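Doors, potatoes and a planner that kept changing its mind

So I finally got the household task planner running end to end in simulation, and I want to write it down before I forget which config file did what. If you've been following along, you know the plan: one long instruction goes in, a list of small steps comes out, and the agent has to walk around a virtual apartment and get things done without my holding its hand.

The simulator is Clekance, same as last time. I moved the planning side over to Skendar in October, mostly because I was tired of maintaining my own behavior tree code (it was awful, I will not be sharing it). The map server is still Nokine. They talk to each other now, mostly politely!

I spent the first evening on doors, and only doors. My occupancy map stored them as either open or closed, so a door standing partway open got whichever label the depth points happened to favor on that pass. The planner would find a route to the dining table, lose it, find it again, and replan every single time. 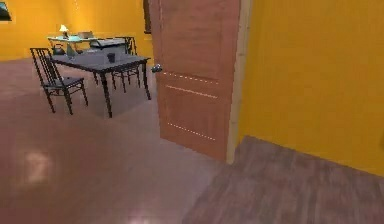
Giving doors an angle

The fix was boring. Each door now carries a hinge position and an estimated angle, and the footprint of the panel gets stamped into the costmap from those two numbers. I also stopped updating the angle unless the knob side of the door is in view, which got rid of most of the flicker. Before the change I logged 266 replans in one overnight batch. After it, same seeds, I got 20. I ran it again because I didn't believe it, and got 20 again – deterministic seeds, duh.

There's still a bug where the angle jumps if the agent turns too fast. I've capped the turning speed and moved on with my life.

Next came perception on the table, and this is where I lost a weekend. The detector is open vocabulary, so I hand it a list of words and it hands me back boxes. It's great with plates. It is not great with small brown things. I'd get "potato" with decent confidence, take one step, get "bread", take another step, and the task planner would decide that the potato had vanished and a loaf had arrived. Then it would go looking for the potato in other rooms, bless it.
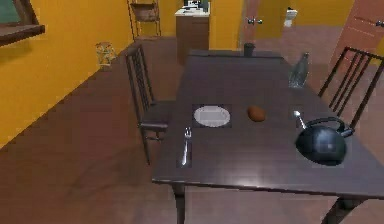
Table view with the plate, the black kettle and the little brown troublemaker in between.

What I do now is keep one track per object and let the labels vote. Each track holds its last seven label guesses, and the winner only changes when the new one has a clear lead. The planner asks for a track ID and never sees the raw words. It sounds obvious when I type it out, but my first version had label strings running through everything, right down to the grasp goals. Pulling those out was most of the work.

Glass bottles were the other headache. There can be one on the counter and another over on the dining table, and if the tracker merges them, you get a single bottle that teleports across the room. I was matching on looks alone. Adding a plain distance gate in map coordinates sorted it out, and I threw in a check on apparent size versus depth, so a far bottle doesn't get treated as a tiny version of the near one.

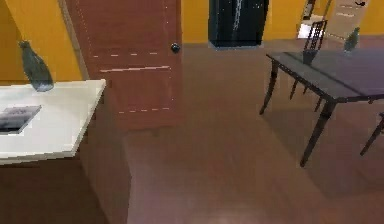 Where to stand

With the map and the tracks behaving, the last piece was picking a spot to stand before reaching for something. I'd been sampling points in a ring around the target and taking the closest one that was free. Bad idea! Closest often meant wedged between a chair and a table leg, with nowhere to back out.

So the sampler now scores three things: clearance behind the agent, line of sight to the object, and travel cost. I borrowed the clearance term from Kolář, the little motion library I use for everything, and it took maybe ten lines to wire in. Desks are a nice test for this, with chairs tucked in on one side and open floor on another.
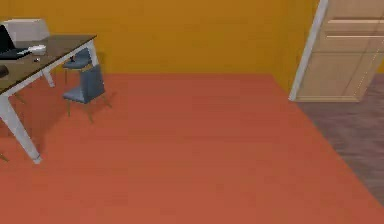 The weights took some fiddling. Too much on clearance and the agent picks a lovely roomy place from which it can't reach anything. Too much on line of sight and it starts favoring odd corners. I settled on values by hand, which I know is not how you're supposed to do it, and at some point I'll set up a proper sweep.

Still on my list: the turning bug, cleaning up the launch files, and making the planner say why it gave up on a step. Right now it logs "failed" and that's all you get, which is no fun at seven in the morning with cold coffee. If you've used Skendar's failure callbacks, please tell me how, since the docs lose me halfway down the page.

Comments

mapnerd_t: The angle trick is neat. Do you handle sliding doors, or does everything have a hinge?

Reply from the author: Hinges only for now. I'm pretending sliding doors don't exist.

quietloop: For the failure callbacks, you have to register them before the tree is built. After that they get ignored and you don't even get a warning. Cost me two days.

Reply from the author: Oh no. That's exactly what I'm doing wrong. Thank you!!

benchpress_robotics: Would love to see the voting code if you ever clean it up.

Contact | Copyright, all posts by the author | Back to top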